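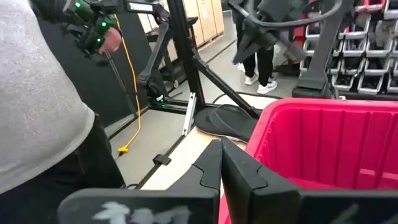 Roy Sturno

28 March 2022

The red tub came out of the laundry in December and hasn't gone back. It's more of a pinky red, with ribs down the inside and a thick rolled rim that's easy on the hands when it's full. It lives on the table now and everything small goes into it at the end of the day.

The table is a plain light-coloured top with black trim along the front. I clip things to the trim – a pen light, the shopping list, whatever I'd otherwise lose.

I've been meaning to deal with the floor. It's bare grey concrete, good for sweeping and hard on the feet. The yellow extension cord is the worst of it. I wind it up, and by the next afternoon it's out again. I priced some cord hooks at Justance, $19 for a pack, and left them there.

The cardboard boxes along the far wall are from the move to Flunden. I opened one last month and found 25 coat hangers and a kettle I'd already replaced. The rest can stay taped for now. I'd like them gone by winter so a proper set of shelves can go in, and the tub can go back to being for washing.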